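Farnon to open in Toledo before touring version is fixed

Baltasar Olmedo rewrote the second act of "Farnon" in four days, and he would like it known that he does not recommend the method. The play, his sixth, opens in Toledo in August with a cast of seven and a running time that has come down by 40 minutes from the first reading. An English version, which he has made himself, goes into rehearsal later in the year.

The title is the surname of a surveyor sent to measure a railway branch line that its owners have already decided to close. The action takes place over a single Wednesday in the station office at Tirudville, a town Olmedo made up and then drew on graph paper so that the entrances would agree with one another.

"The door to the platform is stage left in all three acts," he said. "In the first draft it was left in act one and right in act three. I only found out when the designer asked me where the trains were. After that I drew the plan, and I stopped writing lines that broke it."

The plan had consequences for the text. The ticket window, which had been a detail, turned out to face the audience, so anyone buying a ticket has to do it with their back to the house. Olmedo cut two speeches on that account and gave a third to the clerk, who can be seen.

Most of the play's technical difficulty sits with its sound. A train is heard five times and never seen. In the script each arrival is marked with a length in seconds, and the dialogue over it is written to fit. Actors who speed up are left with a gap; actors who slow down are drowned. The company, Catar, has worked with fixed cues before, and its stage manager asked for the timings to be printed in the margin in place of the usual bracketed directions.

"A bracket tells the actor what to feel about the noise," Olmedo said. "A number tells them when it stops. I prefer the number. They can sort out the feeling on their own."

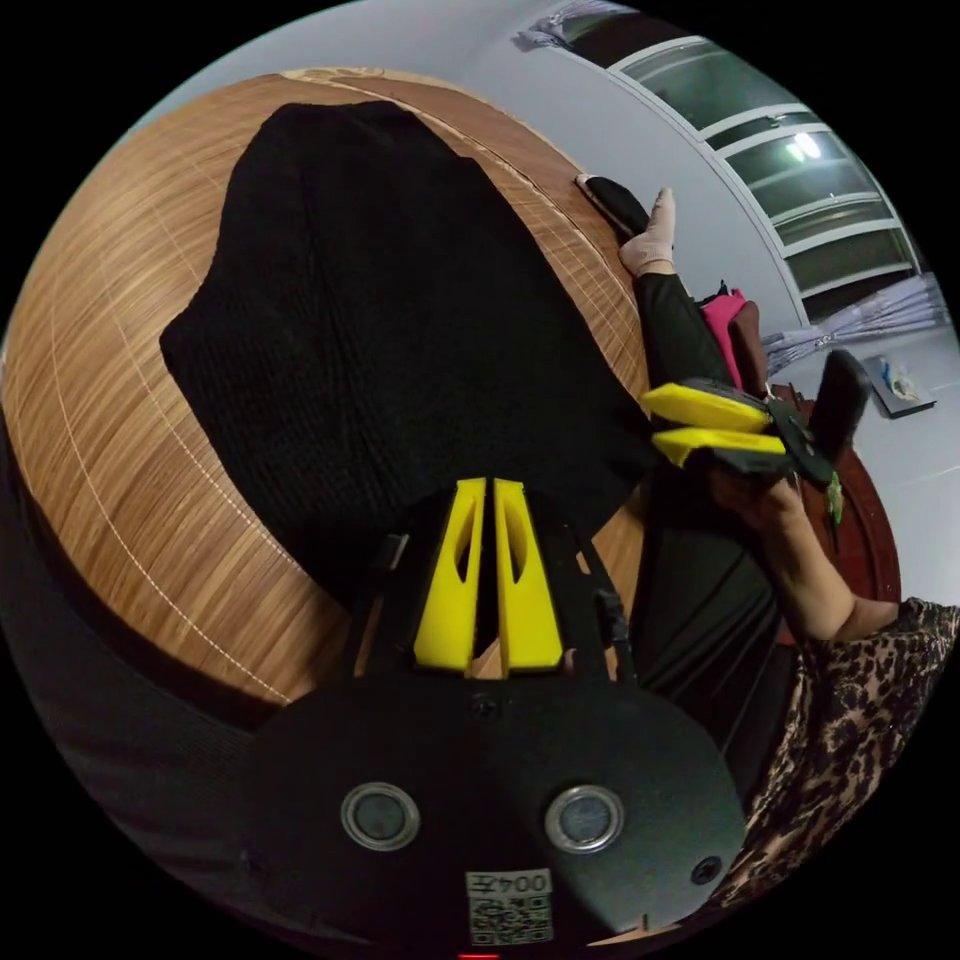
The longest of the five is the freight train in act two, which passes through without stopping while Farnon reads his report aloud to the station clerk. The report runs to 517 words. About half of it is audible. Olmedo wrote the whole thing and expects it to be learned, although he accepts that on most nights the audience will get the opening, the final paragraph and a few nouns.

Asked whether a shorter text would have done the same job, he said it had been tried. "We had him repeat a sentence under the noise. You could tell. His mouth was doing one thing and his hands were turning pages at the wrong rate. With the full report, the pages turn when they should."

The first draft had a larger cast, including a mayor, two passengers and the surveyor's wife. All four went. The mayor survives as a telephone call, heard from one end only, and the wife as a letter that is opened in act one and read in act three. Olmedo described these as savings in wages as well as in stage time, and did not rank them.

He is less settled about the ending. In the version now in rehearsal, Farnon signs the survey and leaves on the last train. In an earlier one he stayed in the office and the light went down on him still measuring the counter. The director prefers the first, the actor playing the clerk prefers the second, and the published text will carry the first with the second as an appendix.

"They are both correct for the same man," Olmedo said. "The difference is who has the last cue. If he leaves, it belongs to sound. If he stays, it belongs to lighting. That changes how long the audience sits in the dark, and I have not decided how long I want them there."

The English version raises separate problems. Spanish railway vocabulary, he said, has a formal and an informal word for nearly everything in the office, and the clerk's resistance to the surveyor is carried partly by which one he picks. English gave him fewer pairs to work with. He has kept the contrast by letting the clerk use the names of previous holders of each job, so that the signal lever is never called the lever but always goes by the man who used to pull it. The change added over two pages, and the train timings in act one have had to be recalculated.

He has also altered the fare. The price quoted at the window is spoken nine times, and in Spanish it has a rhythm the clerk can lean on. The nearest English equivalent was 107, said as "one hundred and seven", with the currency left out. Olmedo tested it aloud against several others and chose it because it can be said wearily without losing a syllable.

Rehearsals take place in the mornings, with the sound played at full level from the first day. Olmedo attends the first hour and leaves at eleven. He takes notes on timing only, and passes them to the stage manager on one sheet. Notes on acting he leaves to the director.

The Toledo run is scheduled for three weeks. Dates for the English production will be announced once the venue has confirmed the depth of its stage, as the platform door needs a clear run behind it for the actors coming off the last train.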